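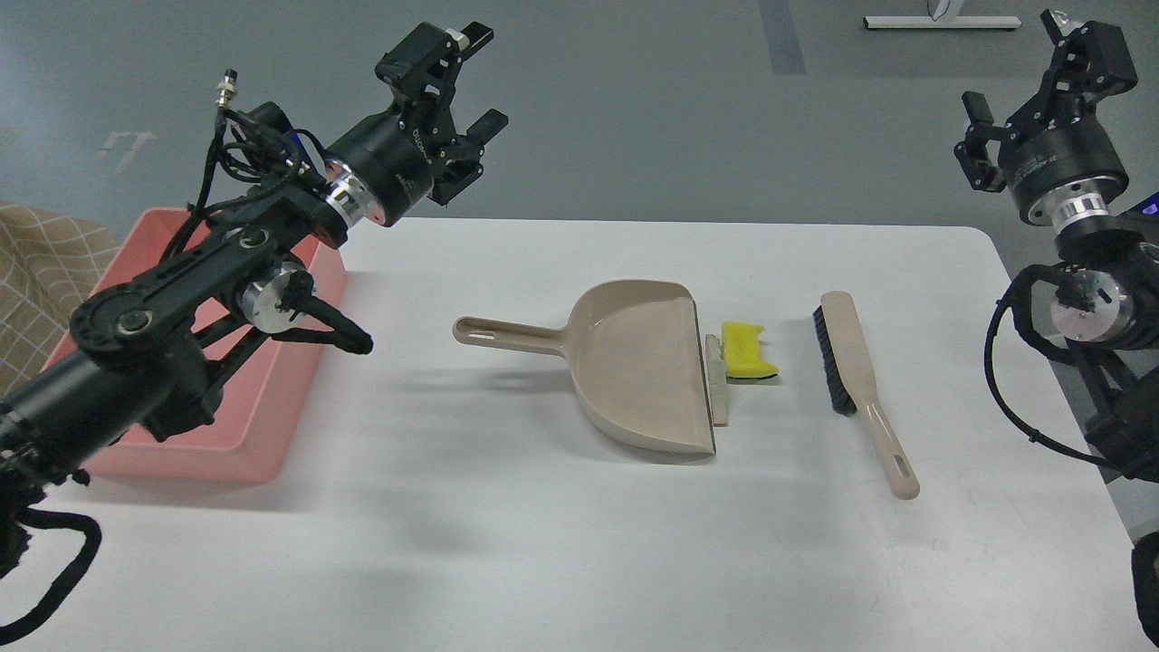 The sweeping-up bench at our place, both arms up, dustpan in the middle

Hulleo Forum > Two-arm setups > Faults and safety
Thread: Left arm dropped when I hit stop

plikidley_pete
12 Jul 2019
Hi all, bit of a long one, sorry. We've got two arms on a white table doing the dustpan and brush job (sponge in the pan, tip it out, you know the sort of thing) and I had a scare with the left one. It was holding the dustpan by the handle, started shaking, so I hit the stop button. The right arm froze where it was. The left arm just flopped! Came down on the table with a proper bang and my hand was not far off it, as I'd been reaching in for the sponge.

No blood, no broken bits as far as I can tell. But I always thought stop meant stop, and now I don't trust it. Run 73 of the day, if that matters. The 2 arms are the same model and the same age. Any ideas?

Brulon
Does your stop button cut the power or just tell the controller to hold? If it cuts the power and there are no brakes on the shoulder, flopping is what you get. The right one may have stayed up by luck, if it was folded in close.

plikidley_pete
It cuts the power, I think? There's one button and both supplies go through it. The right arm wasn't folded in, it was stretched out over the brush. So I don't see how luck comes into it.

gearbox_nan
I'd look at the cables before anything else. Yours loop over and round the left arm in great bunches, and ours did the same until one got tugged every time the elbow came up. Shaking first and then dropping is just what we had. Tie them down with a bit of slack at each joint and try again with the gripper empty.

Brulon
Cables might explain the shaking, fair enough, but a loose cable doesn't explain why one arm stays up with the power cut. I'd bet the right arm isn't wired through the button at all.

gearbox_nan
Well, mine dropped from a loose plug, with nobody near the button, so I'm sticking with cables. Could have gone a split second before he pressed it.

Tatiana Jurčo
Can we talk about the hand for a moment? Whichever of you is right, Pete was reaching in with both arms live. Our rule at Hájek is that you park both arms low, switch off, and then you tidy the table. It takes us 16 seconds and people moan about it all day long. I've had a bruised wrist from skipping it, so I don't listen to the moaning any more.

plikidley_pete
Yes, fair, I deserved that one. We had got lazy. You do the same job all day and the arms start to feel like part of the furniture.

Right, back from the workshop. Brulon, you were spot on about the button – the right arm was on its own wall socket. Must have been moved when we swapped the table round last October. So the stop has only been stopping one arm the whole time, which makes me feel a bit sick.

Nan, I did your check as well. The plug at the left elbow was loose, I could wiggle it with one finger. Pushed it home, tied everything down, and it's done 69 runs with no shaking.

gearbox_nan
Ha, told you!

Brulon
Half each then. It'll still flop when you press stop though, and now they both will. Put some foam under them or get something with brakes.

plikidley_pete
Foam's on order. Does anyone know if brakes can be added to the shoulder later, or is it a whole new joint?

Tatiana Jurčo
New joint, at least on ours. Ask for the price sitting down.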